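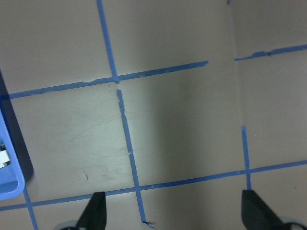
Palis is a small company working on one question: can a machine do the boring jobs yet? Laundry folding, sorting returns, putting the lids back on tubs, clearing a bench at the end of a shift. We build the software, we borrow the best ideas we can find for the hardware, and we try it all out on ordinary surfaces with ordinary mess. Most of our work happens on a tabletop marked out in blue tape, torn in places and none of it very straight, with a blue plastic container at one side and two black gripper fingers coming in over the lines. A chore gets split into cells like that. Pick from this one, put down in that one, do it again. Glamorous it is not.

So, can they do it yet?

Some of it. Short answer. Picking up a stiff thing of known size and putting it in a known place - yes, pretty well. Picking up a sock - sometimes. Picking up a sock from under another sock while the light changes because somebody opened the blinds - ask us again in April.

We keep a list of chores, 198 at the moment, split between home and shop floor. 17 of those we would let a customer see. 3 we would leave running while we went to lunch. The list is pinned up by the kettle at Ferkside and anybody can add to it, which is how "descale the kettle" got on there twice.

How we started

Nilmini Saha was running a packing line and got tired of being shown videos. Lovely videos, always the same red cube. She wanted to know what happened with a crumpled bag, or a box with the flap open. Evaristo Sala had been writing control software for years and wanted to know teh same thing. They took a unit at Ferkside and bought a second-hand bench. The shop-floor side came first, the household side a good while later, mostly after Hanneke Hendriks joined and pointed out that a kitchen is a harder place than a warehouse and much more useful to get right.

Who we are

Nilmini Saha - runs the company, talks to customers, says no to most demos.

Evaristo Sala - software. Motion, grasping, the bit that decides when to stop.

Hanneke Hendriks - household chores. Previously in care home kitchens, so knows what people really want doing (pans, bins, bedding, in that order).

Dilruba Miah - shop floor trials. Your first call if you have a line you'd like us to look at.

Sena Aryee - testing and write-ups. Chooses the objects, resets the bench, keeps the failures log.

What we do for people

Chore reviews. Send us a task and up to 600 repeats later we send you a plain report: what worked, what didn't, what it would cost you to change the task instead. Quite often changing the task is cheaper. Sikder, our longest standing customer, moved one shelf and didnt need a robot.

Bench trials, at ours or yours. Vevbridge is our trial kit, it fits in the back of a van and needs a table, a socket and a bit of patience.

We don't sell home robots. Please stop asking Dilruba for one that irons.

Visits

Mornings are best, after ten. Parking round the back at Ferkside, ring the bell twice. Bring something awkward to pick up.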